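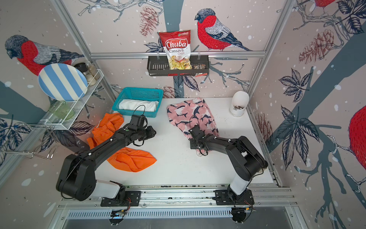 SKODMONT, October

Wanted: people who own too many clothes and are willing to be asked about it.

Somogyi is a small research office that studies how households decide what to keep. We are looking for 16 adults to take part in a study of the garment at the bottom of the drawer, the one that last fit during a previous job and has survived three moves on sentiment alone.

You will keep a wardrobe diary for 4 weeks, writing down what you wear, what you wash and what you put back after holding it up to the mirror and sighing. At the end there is a group discussion at our office above the Tullex building. It lasts three hours, with a break for coffee that previous participants have described as "hot."

You should be over 18, live in or near Skodmont and do your own laundry at least some of the time. Parents of small children are welcome and may count the children's clothes, if they can find them. People who fold their socks by color may apply, but we can take only five of you.

We pay a flat fee when the diary comes in. A diary filled out entirely on the last night in the same pen will be read with interest and paid at half.

Apply through the Findeo listings page under "Household Studies." Tell us what you would never throw out, and leave a phone number you answer.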